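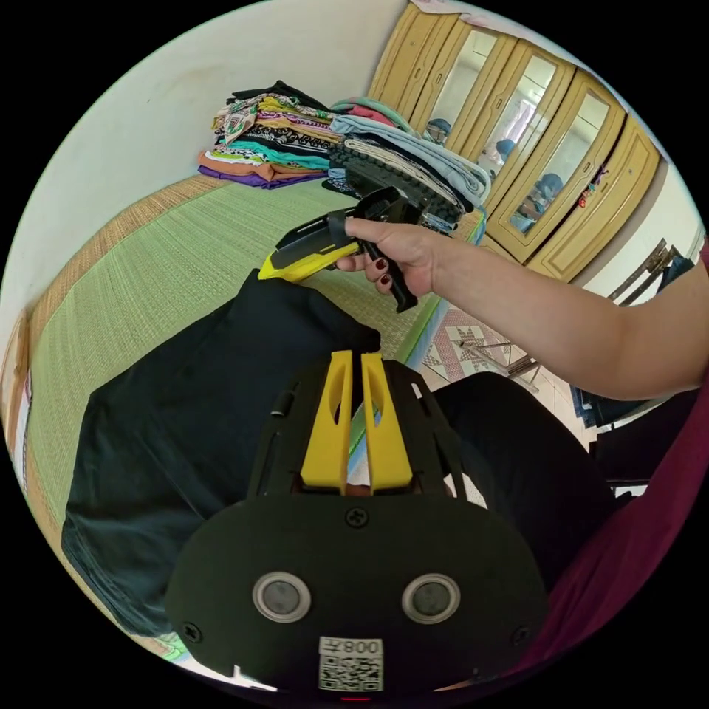
3.2 Preparation and Upkeep of the Hand-Held Gripper Pair

The collection station used in this study consists of two hand-held grippers of the same design, one for each hand of the operator. Each gripper carries its own camera, and the two are treated as a single machine for the purposes of setup, maintenance and record keeping. A pair that has been set up together stays together. When one gripper is withdrawn for repair, its partner is withdrawn with it, and the pair returns to service only after both have passed the full check described below. This rule was adopted after the pilot phase at the Sinberg site, where a gripper from one pair was joined to a gripper from another and the resulting recordings could not be brought into a common frame of reference without repeating the calibration.

Figure 4 shows one pair at a home station during work with folded clothing, as recorded by the camera on one of the two grippers. The yellow fingers and the front of the black mounting plate remain in view at the bottom of the image, while the operator holds the other gripper out by its handle near the clothing. The white label with its square code lies between and below the two round windows on the plate and appears upside down from this viewpoint.

The constant presence of the fingers and plate in the image is useful for maintenance. As the camera and the plate are fixed to the same body, the plate should fall on the same part of the image in every recording. Any movement of the plate outline between recordings indicates that the camera mount, the plate or the lens has shifted. At the start of each session the operator records a short clip with the fingers fully open and a second with the fingers fully closed. The outline of the plate in each clip is compared with a stored reference for that gripper. A shift of more than 3 pixels along either axis causes the session to be held until the mount has been inspected.

Screws. The visible screws on the plate are checked by hand with a cross-head driver before the first session of the day. They are brought to a firm stop and no further. In the pilot phase, overtightening at the lower rim cracked the housing of one unit, and the part had to be replaced. Thread-locking compound is applied only at the workshop, never at the station.

Fingers. The fingers run on a pair of rails and must open and close without catching. Lint is the main cause of poor travel at stations where clothing is handled. It gathers along the rails and inside the long slots of the fingers, and it is removed with a dry brush after every 140 recordings or at the end of the day, whichever comes first. Oil is not used on the rails, as it holds lint and may mark the garments. A finger with visible wear at the tip is replaced along with the finger facing it, so that the two close evenly.

Windows and lens. The round windows and the camera lens are wiped with a clean, dry cloth. Paper towels are not permitted. Very small scratches on the windows were accepted during the study, but any scratch on the lens that could be seen in the recorded image led to replacement.

Labels. The label identifies the gripper in the session log and is scanned when the operator begins work. It must be flat, clean and fully attached at all four corners. A label that has begun to lift is replaced at the workshop and the new code is entered against the same unit. Two units were logged under the wrong code during the pilot phase after labels were exchanged by mistake, and the affected sessions were left out of the analysis.

Calibration. The opening width of the fingers is calibrated with a set of gauge blocks supplied by Workell. Each block is held between the fingers for 2 seconds while the width is read from the image. The relative position of the two grippers is then checked by bringing both into view of a printed board from several directions. Full calibration was carried out every Wednesday and after any repair - including repairs that did not involve the camera.

Repairs beyond the replacement of fingers were sent to the Clekness workshop, where they were handled by Ruairí Moynihan using the procedure set out in the Ní Bhriain maintenance manual. Each repair was entered under the unit code together with the parts used and the plate outline before and after the work. In total, 1603 sessions passed the opening check and were retained. Sessions that failed the check were not corrected afterward by software, as a shifted mount may also move further in the course of a recording.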